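Search the manual
Search
Tarar Help Pages

Section 4 - Setting up your Bomska label printer for the workshop

Read section 3 first if you havent unpacked yet. Everything below assumes the printer is out of the box, the foam is out of the roll bay and you have a roll of labels handy.

4.1 Before you plug in

1. Pick a flat spot. Near an outlet. No extension cords if you can help it.
2. Leave a hand's width free behind the unit. The back door swings out and down.
3. Check the switch on the back is set to O.
4. Peel the blue tape off the lid. Then the second piece, under the lid. Most calls to the help desk in September were the second piece.

CAUTION - the cutter bar is sharp even with power off. Keep fingers on the gray tabs.

4.2 Loading the roll

1. Press both side latches, lift lid.
2. Slide the roll guides all the way out.
3. Drop the roll in, labels facing up, feeding toward you. If the logo on the core reads upside down you have it backwards.
4. Push the guides in until they just touch. Don't squeeze the roll - it will print crooked.
5. Pull the first two labels past the cutter bar. Close lid. One click each side.

Note: only one click means one side isn't down. It will print anyway for a while, then jam.

Standard roll is 211 labels. The large roll won't fit under the lid and needs the outside holder, see 4.6.
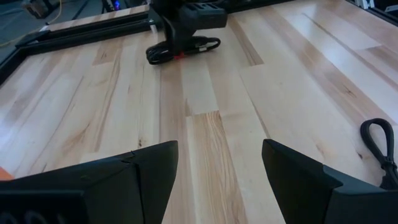

4.3 First power on

1. Plug the power brick into the printer, then the wall. In that order.
2. Switch to I. Light goes amber, blinks, then green.
3. Hold FEED until it beeps twice, let go. It measures the gap between labels and spits out three blanks. Normal.
4. Press FEED once. One blank, stopped right at the tear line. If it stops short or long repeat step 3.

Still amber after a minute? Lid. Open it, shut it again, both sides.

4.4 Connecting to the computer

Cable is the easy way. Wireless is in 4.5 and frankly do the cable first even if you want wireless.

1. Install the Vitanside label program BEFORE you connect the cable. If you already connected it, unplug, install, restart, plug back in.
2. Connect the square end to the printer.
3. Open the program. Go to Printers, Add, pick Bomska from the list.
4. Set label size to match the box your roll came in. Do not leave it on Auto, it guesses wrong on the small ones.
5. Print a test label.

Darkness starts at 94. Fine for paper labels. For the plastic type go up to 100, that's the top of the scale. Faded print at 100 is a dirty head, see 4.7.

4.5 Wireless

1. Keep the cable in for now.
2. In the program - Settings, Network, Join.
3. Pick your network, type the password. Capitals matter.
4. Wait for the second green light.
5. Pull the cable. Print another test.

Note: guest networks with a sign-in page will not work. Use the regular one or stay on the cable.

4.6 Outside roll holder (large rolls)

1. Open the slot cover at the back. Thumbnail, not a screwdriver.
2. Set the holder behind the printer, lined up with the slot.
3. Feed the labels thru the slot and under both guides.
4. Close lid, redo step 3 of 4.3. Every time you change roll type.

CAUTION - don't let the labels drag over the edge of the bench. They peel off inside and the glue gets on the roller.

4.7 Cleaning the head

Every roll change is best. Every third at the very least.

1. Power off, unplug, wait ten minutes. The head gets hot.
2. Wipe with the pen from the kit, one direction only.
3. Let it dry with the lid open.
4. Check the roller for stuck labels. Turn it by hand, pick them off. No blades.

4.8 Importing your part list

1. Save the list as a plain comma file. One part per row, name in the first column, bin in the second.
2. File, Import, choose the list.
3. Match the columns, press Preview. Look at a few rows before you go on.
4. Print one. Then the rest.

The limit is 1,777 rows in one import. Anything past that gets dropped with no warning, so split longer lists.

Section checked by Ghazala Kiani and Shahzad Rana. Corrections to Eulalia Tapia at the Grinisholm office please, with the step number.

Next: Section 5 - Label layouts

Share 6
Comments 2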